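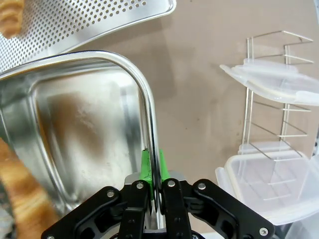

Stainless steel tray with a rolled rim.

Clarnarholm Community Kitchen: Frequently Asked Questions

Rental questions go to Ginette Hamel at the front desk. Please read this page first. She will know if you didn't.

Who can rent the kitchen?

Anyone who cooks for money or would like to. Our regulars include two caterers, a granola business and Csaba Pap, whose pickled beets have their own shelf in the walk-in and, some would say, their own weather. You need a food handler card and proof of insurance before your first shift. A cousin who is a lawyer does not count as insurance.

How much does it cost?

A monthly membership is $343 and covers up to 20 hours. The deposit is $756. You get it back when you leave, minus anything we had to replace, repair or scrape.

That deposit seems high.

You have not priced a convection oven lately.

What are the hours?

Members can book from 5 a.m. to midnight. The early slots go to bakers, who are already awake and a little smug about it. Bookings open on the first of the month for the month after, so if you want space in May, look at the calendar in April.

What equipment is included?

Both ovens, the six-burner range, the big mixer (its name is Mathias, after a previous owner who also made a lot of noise), the prep tables, and the shared pots, trays and sheet pans. Knives are not included. We tried shared knives for one summer and ended up with a drawer of butter spreaders.

Can I put the steel trays in the oven?

Yes, up to the temperature on the chart by the range. Let them cool before they go in the sink. Cold water on a hot tray makes a bang like a car accident, and then the tray rocks on the counter forever.

How do I clean under a rolled rim?

With a narrow brush and some patience. Food gets in where the lip curls over, and the dishwasher will not save you. Soak the tray for ten minutes, run the brush along the underside, rinse, and stand it on end to dry. Steel wool is banned. So is whatever Andor Kun was using in the fall.

How much fridge space do I get?

One shelf. You can rent a second if there's one free. Label everything with your name and the date. Unlabeled food is thrown out after 3 days, and we don't take questions about how good it was going to be.

Can I bring a helper?

Up to two, if they have signed the waiver. Children under 16 can't be in the kitchen, including very mature ones.

What if I need to cancel?

Give us 7 days and you get your hours back. With less notice, the hours are gone, but you're welcome to give the slot to another member. Tibor Kocsis will take nearly anything after 9 p.m.

The mixer is making a noise.

Is it a new noise? If so, turn it off, unplug it and write it down on the clipboard. Please describe the noise in words. "Bad" has been used.

Is there parking?

Four spaces behind the building, for loading only. The lot next door belongs to the Gilar dry cleaners, and they tow.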